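Shoppers at the Jerudano supermarket have a new cleaning aisle to get lost in. It opened on 12/11/2024, two doors' width from where the old one had been since February.

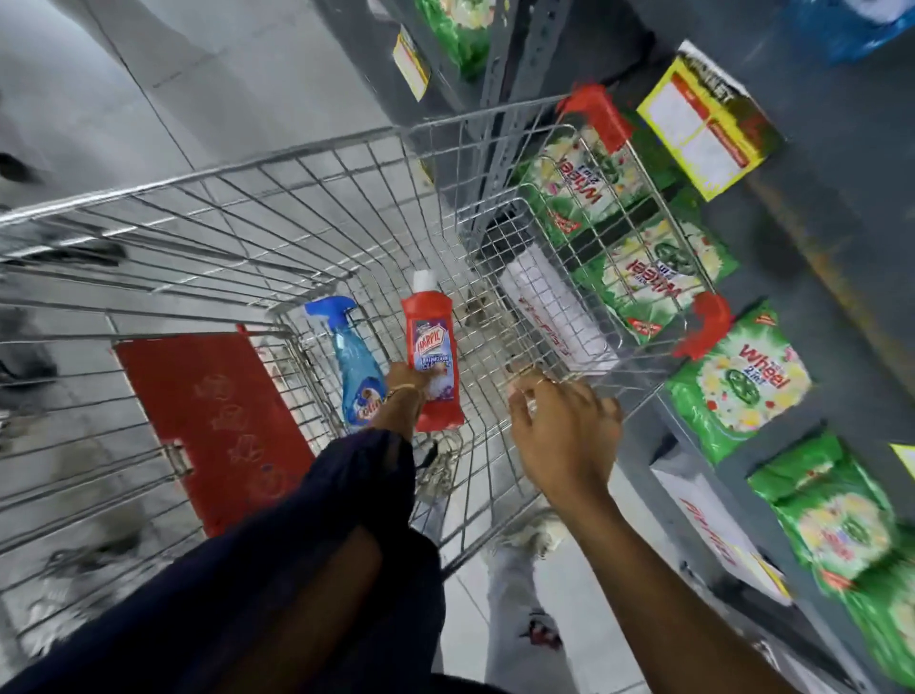 The move took 513 products and 300 shelf labels with it — most of them to the right place. Glass cleaner now shares a rack with bathroom cleaner, a match regulars have greeted with calm.

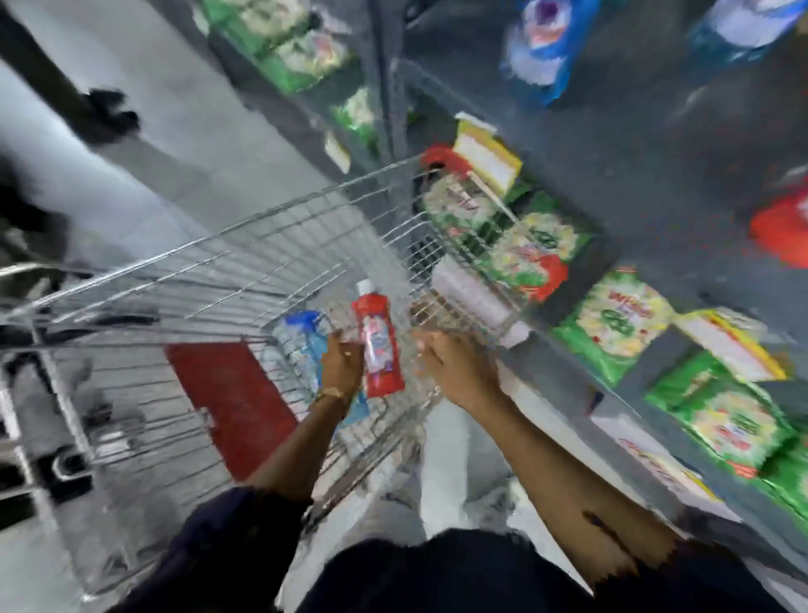
Trolleys still steer left. The shop says it is looking into that. 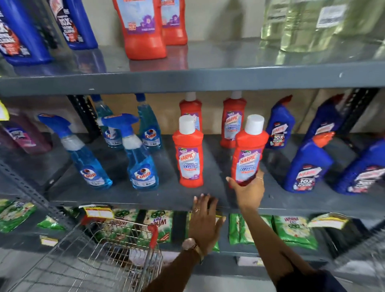
*Sarmīte Ots, Plemari*

Red Harpic gets a spot beside the blue, and the biscuits have gone upstairs. Staff will give directions until Friday.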